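道路养护通讯：皮多多夫支线沥青路面冷再生工程进入第二阶段

皮多多夫（Pidodov）支线公路路面结构修复工程已于三月完成第一阶段验收，现转入第二阶段施工。本期通讯就工程背景、技术方案、质量控制及通行安排作如下通报，供沿线单位、养护工区及运输企业参阅。

一、工程背景

皮多多夫支线连接皮尔波特（Pirport）货运站与北部采石区，重载车辆比例长期偏高。该线路原为砂石路，后经多次加铺形成现有沥青面层，各路段的结构厚度与材料来源差异较大。近年来，路肩边缘沉陷、横向反射裂缝以及桥头跳车等病害逐年增多，雨季过后坑槽修补频次明显上升。养护部门此前以局部挖补和灌缝处理为主，修补后的路面在一至两个冬季后又出现同类损坏。

为查明原因，养护处委托博斯特伦（Boström）检测所对全线进行了钻芯取样和弯沉测试。检测报告指出，面层老化属次要因素，主要问题在于旧基层细料含量过高，遇水后承载能力下降，冻融作用进一步加剧了这一过程。报告同时提到，部分边沟长期淤塞，路基排水不畅，单纯加铺面层难以取得持久效果。

二、技术方案

经比选，工程采用泡沫沥青就地冷再生工艺。施工时先将旧沥青面层连同部分基层一并铣刨破碎，现场掺入泡沫沥青、少量水泥和补充集料，经拌和、整平、压实后形成新的基层，再于其上铺筑热拌沥青面层。

与全部挖除重建的方案相比，就地再生可充分利用原有路面材料，减少新集料采购和废料外运，也可缩短封闭车道的时间。比选过程中曾考虑厂拌再生方案，其拌和均匀性较好，但最近的拌和场位于皮尔波特以南，往返运输将给本已繁忙的货运站路口增加负担，最终未予采用。

工程由罗洛（Rolow）筑路公司承担。合同规定再生层水泥掺量以低限控制，以免基层刚度过大而产生收缩裂缝。各路段的泡沫沥青用量依据室内配合比试验分别确定，不采用全线统一数值。对于钻芯结果显示细料偏多的路段，须先撒布粗集料再行铣刨。
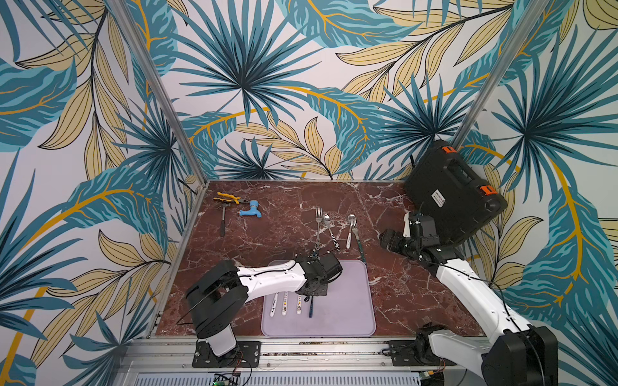

三、第一阶段实施情况

第一阶段自货运站路口起，至七号涵洞止，施工历时14个工作日。其间因连续降雨停工两次，停工时间未计入上述工期。再生层铺筑完成后，现场按要求进行养生，养生期内仅允许小型车辆以低速通过。

验收时，检测所对再生层压实度、厚度和平整度进行了逐段检查。多数断面符合设计要求，靠近七号涵洞的一处断面因台背回填不密实，压实度未达标，已责成承包单位返工。返工后复测合格，相关资料已归入工程档案。

项目主管托伦·舍贝里（Torunn Sjöberg）在验收会上表示：“基层修好以后，排水设施必须跟上。边沟和涵洞如果仍按过去的方式养护，再生层的使用年限就会打折扣。”会议据此决定，将边沟清理纳入第二阶段合同范围，由承包单位与路面施工同步实施，不再另行招标。

四、第二阶段安排

第二阶段自七号涵洞向北延伸至采石区入口，该段纵坡较大，弯道较密，施工组织难度高于第一阶段。主要工作内容包括：

旧路面铣刨及就地冷再生；
热拌沥青面层铺筑；
边沟清淤及局部断面拓宽；
更换破损涵管，加固涵洞端墙；
路肩培土及标线恢复。

弯道路段的再生作业由内侧向外侧逐幅推进，相邻作业幅的纵向接缝应避开轮迹带。纵坡较大处压实时，压路机驱动轮应朝向上坡方向，以防混合料推移。夜间气温较低时不得铺筑面层，具体开工时间由现场监理根据路表温度确定。

本阶段共核定排水工程专项用料两类。其中边沟衬砌块料358件，已运抵皮尔波特料场；涵管接口密封材料由承包单位自行采购，进场前须提交合格证明及抽检结果。

五、通行与安全事项

施工期间实行半幅封闭、半幅通行，由临时信号灯控制双向车流交替放行。每一作业段封闭长度不超过400米，前后两段不得同时封闭同一侧车道，以便应急车辆通过。工作时段为上午7时至傍晚收工，收工后须清除路面散落集料，高差处设置顺坡过渡，并布设警示灯。

运输企业应提前告知驾驶人员，采石区方向的满载车辆在再生层养生期间须绕行东侧便道。便道路面较窄，会车须在指定加宽处进行。超限车辆仍须按原程序办理通行许可，施工期间不受理临时变更路线的申请。

沿线居民及单位的出入口原则上不予封闭。确需短时中断的，承包单位应至少提前一日书面通知，并在出入口处张贴告示。公共汽车站点如需临时迁移，由养护处与客运部门商定后另行公布。

六、后续监测

工程全部完工后，养护处将在两个阶段的代表性路段设置观测断面，于春融期和秋季各进行一次弯沉测试，同时记录车辙深度和裂缝发展情况。观测数据将与修复前的检测结果对照，用于评估该工艺在重载支线上的适用性，并作为后续养护计划的编制依据。

各养护工区在日常巡查中如发现再生路段出现渗水、唧浆或局部松散，应及时拍照登记并报送养护处技术科，不得自行以冷补料覆盖。巡查记录表已作修订，新增边沟水位及涵洞通畅情况两栏，自下月起启用，旧表同时停止使用。

有关第二阶段交通组织图及绕行路线的纸质文本，可在养护处服务窗口及皮尔波特货运站调度室领取。对施工安排有意见或建议的单位和个人，可向技术科书面提出。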